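# How to regrout a tiled ledge

Last update: 21/04/2020

I wrote this page after I did the ledge in our bathroom in Lisport for the second time. The first time I was in a hurry and the grout cracked before the winter was over. The method is for a small ledge or a window sill with ceramic tiles. For a shower floor you need other products, so please do not use it there.

## What you need

- a hand grout saw, or an old knife for very thin joints
- a vacuum cleaner with a narrow nozzle
- cement grout (I used a 5 kg bag of Sturkon, much too big)
- a rubber float and two sponges
- painter's tape
- a bucket with clean water, and one more bucket for the dirty one

## Remove the old grout

Put tape on the wall and on everything that touches the ledge. Then pull the saw along the joint with light pressure. Go down two thirds of the tile thickness. If you press hard the saw jumps out and scratches the glaze - I have one such scratch near the corner and I see it every morning.

The short joints at the front edge are the slow part. Work there from the outside to the inside, in small strokes. When all joints are open, vacuum them twice and wipe with a damp sponge.

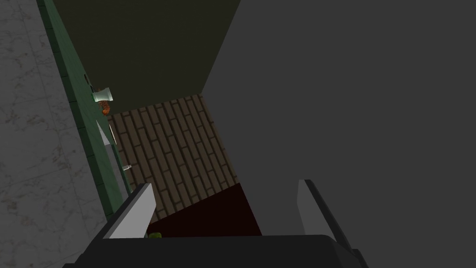

Ekaette Adeyemi wrote to me that she skips the saw completely and softens the old grout with a remover gel from Asmont, left on for one night. On her kitchen ledge it came out with a wooden stick. I have not tried it. She also says to rinse three times after, or the new grout will not hold.

## Mix and fill

For my ledge I mixed 285 g of powder with 100 ml of water. Your bag may ask for a different ratio, so follow the bag. Stir slowly, wait five minutes, stir again. It should be like thick yogurt.

1. Wet the joints a little. No water should stand in them.
2. Take some grout on the float and push it in diagonally across the joints.
3. Go over the same place from the other direction.
4. Hold the float almost upright and scrape away what is left on the tiles.

Wait until the grout is dull and does not stick to your finger. Then wash with a sponge that is well squeezed. Change the water often. A gray film will come back on the tiles the next day, and you can polish it with a dry cloth.

## The joint at the wall

Do not fill this one with grout. The wall and the ledge move a little, and there my first grout cracked in February. Use silicone in the same color, and wait one full day before you put water near it.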